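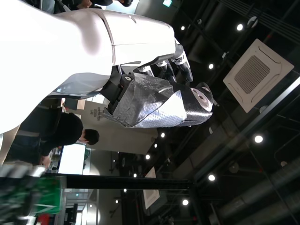

Overwintering a fig in a pot is new to me and I have to decide soon. It's a Tustard, second year, in a big plastic pot on the north side of the garage in Dritville. Last December I had it in the ground at the old house and it died back to the soil line. This time I want to keep the top growth. My plan was to cut it back some, tie the branches together and wrap the whole thing. For the outer layer I was thinking of a silvery film, the crinkled sort, bunched around the pot and folded over at the top so it stays put. Under that would go two layers of Orkico frost cloth. Does the shiny layer do anything for a plant that has no leaves and makes no heat? Or should I skip all this and put it in the garage? The garage is not heated but it is attached to the house.

Posted by potbound, October 2, 2024

Garage. If it stays above freezing most of the winter you don't need to wrap anything. Wait until the leaves drop, then move it in. Water once a month, a cup or two. Mine have spent six winters like that.

Posted by clayandgravel

I'd go with the garage too, but don't prune first. You will lose the breba crop if you cut the tips, and if some wood dies in the cold you'll want the extra length. Prune in spring when you can see what is alive.

Foil won't help much. It reflects heat, and a dormant pot isn't giving off enough for that to matter. What kills figs in pots is the roots freezing. The branches can take a lot more cold than the roots can.

Posted by secondcrop

I don't agree on the foil. I wrap with a reflective layer on the outside because it keeps the sun off in February. My trees used to warm up on bright days, start to swell and then get hit at night. The ones I wrapped stayed asleep. I keep mine outside against the house wall and paid 70 dollars for the materials, which I have reused every year since.

Posted by mulchpile

North side of a garage doesn't get February sun, though. That might be worth it on a south wall. Different setup.

Posted by secondcrop

True, I missed the north side part. Still wouldn't hurt.

Posted by mulchpile

It can hurt. Anything that doesn't breathe will hold water against the bark. I lost a young one to mold under a plastic tarp. If you must wrap outside, use cloth or burlap and leave the top loose. A bucket upside down over the tip keeps rain out.

Posted by clayandgravel

Thanks all. Some answers to what came up. The garage thermometer read 40 on the coldest morning last winter, but that was only one reading and the big door was shut all night. My spouse opens it at six every morning. The pot is heavy, and I'd need to borrow the hand truck from next door. I also have cuttings I took in September, and those are a separate question.
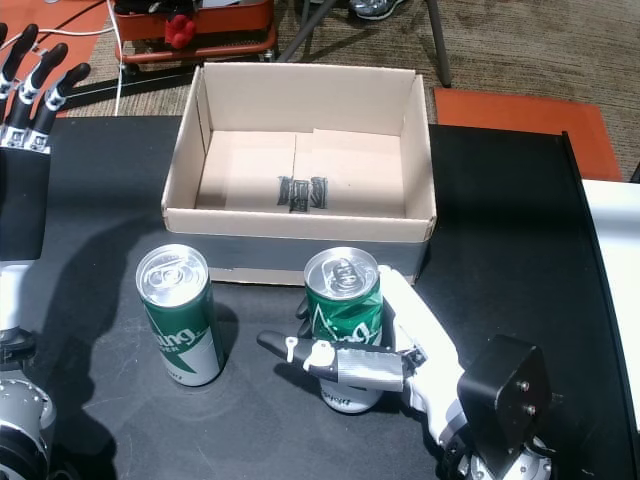
The cuttings are pencil thick and have three or four buds each. I put half in damp potting mix in cups and wrapped the other half in wet newspaper in the fridge. The ones in cups are on a heat mat set to 70. Two have leafed out but I can't see roots through the cup. Is that a bad sign?

Posted by potbound

Leaves before roots is normal for figs and it fools everyone. The cutting is living on stored sugar. Don't tug on it and don't feed it. Keep the mix barely damp. Most failures I've had were from too much water.

Posted by secondcrop

Agree with the above, and turn the mat down. I root at 60 and lose fewer to rot. It takes longer.

Posted by rootcellar

60 is slow enough that I've had them run out of energy before they rooted. I'd stay where you are and just water less.

Posted by clayandgravel

Depends on the mix. In perlite I never had that problem. In regular potting soil, maybe.

Posted by rootcellar

For the fridge ones, unwrap them every couple of weeks and check for mold. Wipe it off if it's light. They can stay in there until March.

Also, Pace nursery out on the county road sells the tall narrow tree pots if you want them for potting up. The stock number on my tag is 771. Figs like the depth.

Posted by mulchpile

Good to know. I'm going with the garage, no pruning, and an old blanket around the pot on the side that faces the big door. Mat stays at 70 for now, with less water. I'll go look at the pots when I'm out that way.

Posted by potbound

Put the pot up on a board or a piece of foam too. Concrete gets cold.

Posted by clayandgravel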